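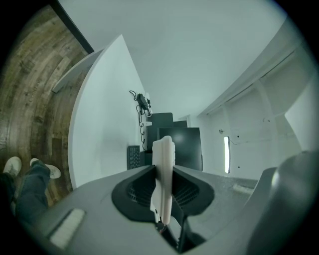

Munari 白色侧板工位 单人位

品牌:Tillman
销售:Trateo 办公家具
系列:Munari
颜色:白色侧板
价格:1,472元/位(含侧板、台面、走线槽,不含椅子、柜子和安装)
页面更新:2024年8月3日

先说在前面

厂家给 Munari 写的介绍有满满一页,里面用了“沉浸”“呼吸感”“重新定义办公”这样的词。我们读了两遍,还是没弄明白一张桌子怎么呼吸,所以那一页没有照搬过来。下面写的是我们自己拆箱、组装、用过一阵之后的看法,好的坏的都有。看完觉得不合适,完全可以不买,页面最后列了几种我们不建议买的情况。

侧板

这个系列卖点都在侧板上。白色,大面积,表面平整,立在过道一侧,把坐着的人和走路的人隔开。人坐下以后,余光里经过的腿脚确实少了。

厂家说它能“显著降低噪音”。我们不太信。一块板子挡得住视线,挡不住隔壁打电话,我们坐在里面照样能听清旁边在跟客户谈什么价钱。厂家没有给我们任何声学测试的数据,问过,答复是“体感明显”。我们的体感不明显。要隔音请看电话间,别在侧板上花这个钱。

白色好看,也脏得快。最容易脏的是靠过道的下半截,鞋子蹭、包蹭、拖把也蹭。浅的鞋印用湿布能擦掉,深色鞋底拖出来的黑道子要用橡皮或者中性清洁剂多擦几下。不要用钢丝球,也不要用去污粉,擦完会留下一片发乌的地方,对着光看得很清楚,这种不在保修范围里。

台面

台面和侧板分开装箱。放一台显示器、一个键盘、一摞文件,够用。放两台大显示器就有点挤了,键盘要往前推,手腕会压到台面边缘。厂家效果图上摆了两台显示器、一盆绿植、一盏台灯和一杯咖啡,我们照着摆过,咖啡最后放在了地上。

边缘做了封边。样品用到现在没有翘起来,不过样品间没有人每天把热水杯放在边上,参考价值有限。

走线

走线槽在台面下面,开口朝上。插排放得进去,带大号电源适配器的那种插排放进去以后盖不严。厂家管这叫“开放式理线美学”,我们管它叫盖不严。如果您用的设备电源块比较多,建议另配一个挂篮,Trateo 有卖,别处的也能用,买哪家的都行。

侧板上没有预留过线孔。想让线从侧板穿过去,得自己开孔,开了孔就不能退了。

颜色与地面搭配

经常有人问白色侧板配什么地面。配棕灰色木纹的地板没什么问题,深一点浅一点都压得住。配深棕色门框也不难看。墙和天花板如果全是白的,整间屋子会偏冷,有人喜欢,有人坐两天就要换。厂家另外推荐了一整套“空间色彩方案”,收费,内容是建议您再买一些同系列的柜子。

同系列还有浅灰色的隔板,可以和白色侧板混着用。浅灰比白色耐脏,价格一样。如果只让我们选一种,过道边用浅灰,里面用白。两种颜色不同批次之间会有轻微色差,要补货的请把原来的订单号告诉我们,我们尽量找同批次的,找不到会先说。

规格

侧板单件重量:34公斤
工位占用净长:220厘米
调节脚:有,可以垫平一般的地面起伏
走线槽:开放式,台面下方
过线孔:无
建议安装人数:两人
保修:5年,结构件;表面磨损不算

重量请认真看一下。侧板一个人能抱起来,但是转弯、过门、上楼梯的时候很吃力,磕到门框两边都要掉漆。没有货梯的楼请在下单时注明,搬楼费按层另算,到了楼下再说的话,师傅可能当场不接。

占用净长指的是侧板外沿到外沿,椅子往后退的空间没有算进去。厂家的平面图把椅子推到了桌子底下,看上去过道很宽。量尺寸的时候请让人坐在椅子上量,脚伸出来也算。我们碰到过不止一次,图纸上排得下,人一坐下去后面就过不去了。

安装

说明书上写“轻松完成”,附一张笑脸。实际情况如下:

把纸箱平放,先拆台面,再拆侧板。侧板两面都贴有保护膜,安装完再撕。
在地上铺一层毯子或者拆开的纸箱,板子不要直接放在地板上拖。
先把调节脚拧到底,再立侧板,一个人扶,一个人上螺丝。
所有螺丝先带上几圈,台面放平以后再逐个拧紧。一开始就拧死的话,最后两个孔多半对不上。
量水平,转动调节脚。
装走线槽。
撕膜,检查。

包里带的内六角扳手能用,很软,拧到后面容易打滑。手边有正经工具的话用自己的。还有,说明书第二页的侧板左右画反了,以板子内侧的贴纸为准。这件事我们告诉过 Tillman,对方说下一版会改,我们手上这批还是旧的。

关于 Nutach 涂层

您可能在别处看到同款加了 Nutach 抗污涂层的版本,贵一截。我们进过一批做对比,用油性笔、酱油和鞋底试了试。刚拆箱的时候涂层板确实好擦一点,酱油几乎一抹就没。油性笔两种板子都要费劲。鞋底印子看不出差别。至于涂层能管多久,Nutach 的宣传册写的是“长效”,没有写年数,我们也就没办法替它写。目前不作为常规库存,一定要的话可以订,订货周期比较长,不接受退换。

常被问到的

能不能只买侧板?可以,请来信询价。单独的侧板要靠连接件固定在桌架上,没有桌架不能自己立着用,靠墙立也不行。

别家的桌子能不能配?孔位不一样。理论上可以重新打孔,我们不做这个活,也不保证打完结实。

能不能升降?不能。Munari 这个系列没有升降版。网上标“Munari 升降”的请先问清楚是哪一家出的。

味道大不大?我们拆的那几套,刚开箱有一些板材和纸箱的味道,开窗放了一阵就淡了。每个人鼻子不一样,介意的话请来样品间闻,样品不是刚拆的,这点也请考虑进去。

多位拼接有没有折扣?有,不多。共用侧板可以少买一块,省下来的钱比折扣实在。报价的时候我们会按共用侧板来算,您如果发现哪家报价里每个位都配了两块侧板,可以问一下为什么。

交货

常规颜色有库存,付款后安排发货。今年10月厂家有一次调价,往哪个方向调还没有通知,按以往的经验不会是往下。我们不打算拿这件事催您下单,库存内的货按页面标价卖完为止。

收货请当面拆外箱看四个角。纸箱角上瘪了,里面的板子多半也磕了。签收之前拍照拒收最省事,签收之后我们也处理,只是要走物流的索赔,时间不由我们定。

不建议购买的情况

办公室经常调整座位的。拆装次数多了螺孔会松。
主要想解决噪音问题的。
过道本来就窄的。
要摆两台大显示器的,请看加宽台面的型号。
没有人愿意擦白色板子的。

样品间可以预约,坐多久都行,请带上自己的电脑和电源。询价请写明工位数量、楼层、有没有货梯,以及过道的实测宽度。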